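Home Forums Rice & Grains Gear New Posts Search

We use cookies to keep you logged in and remember your settings. Accept Manage

Thread: Small rice cookers and the soak question (again!)

hotside_hank
Thu 14 November
OK so I have been cooking rice almost every night since June and I am still finding new things to be excited about. Latest one: soaking. I always rinsed and went straight to cooking, and then a cousin left me a bag of short grain and told me to soak it for a good half hour first. The difference! Every grain cooked through, no chalky middle, and the bottom layer came out soft too. I want to hear how everybody else does it, especially people with the little cookers that only have one switch.

pilafpatrol
Welcome to the club! Short grain, yes, soak it. Basmati, also yes. But for plain long grain I really can't taste a difference and I've tried it side by side more than once. I rinse until the water is mostly clear and hit the button.

brothandbowl
Going to disagree with pilafpatrol a little. Long grain gets longer and fluffier for me with a soak, even 20 minutes. You do have to cut the water back a bit afterward or it goes mushy, and I think that's where most people get burned and give up on it. I've got a small cooker, and small batches show every mistake with the water. 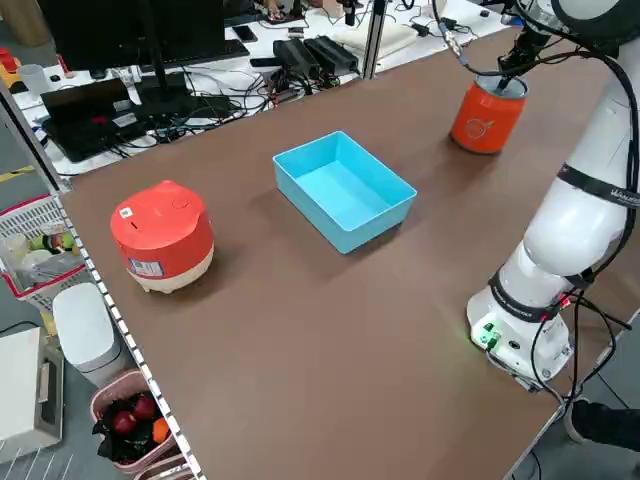 Orange-red and cream cooker, at left.

Mine goes by weight now. For 142 grams of dry rice (one person plus a little for fried rice tomorrow) I rinse, drain really well, then add the water on the scale. Measuring with the cup and the lines on the pot never got me the same result twice.

tanumeo_kitchen
Ooh, cute color! I'm a scale person too. Draining well is the big one, because whatever water is stuck to the grains counts. I leave mine in a sieve over the sink for 5 minutes while I chop things.

pilafpatrol
See, a scale for rice is where you lose me, lol. My grandmother used her knuckle and fed the whole street in Drurkstead. First joint above the rice, done.

brothandbowl
The knuckle works great in a big pot! Try it with one serving in a tiny one and report back.

hotside_hank
I did exactly that last week and had porridge. Pretty good porridge though, I put ginger and scallions in it.

vanags_fan
Jumping in about storage. I buy the big sacks from Vanags, the grocery on the corner by me, and divide them up the day I get home. Bay leaf in each tub, lid on tight, dark cupboard. Older rice drinks more water, so if your usual amount suddenly comes out firm, check how long the bag has been sitting there. New crop rice is the opposite and wants less.
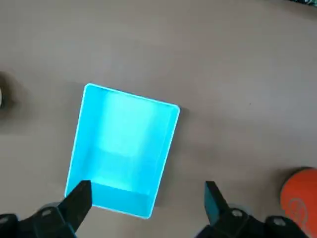

Can I rinse the rice right in the cooker pot?
Most nonstick pots will put up with it, but swishing grains around wears on the coating over time, so a separate bowl is kinder to it.

tanumeo_kitchen
Seconding the bowl. I scratched up my first pot in less than a year doing it the lazy way.

pilafpatrol
Still rinsing in the pot, still fine, seven years in. I use my hand and go gently.

brothandbowl
Seven years is impressive, I take it back. Has anyone tried barley mixed in? I'm doing a handful per batch and loving the chew, but it needs a longer soak than the rice does, so I start it in the morning.

hotside_hank
Trying that tomorrow!! I have half a bag of barley left over from soup. Will post how it goes.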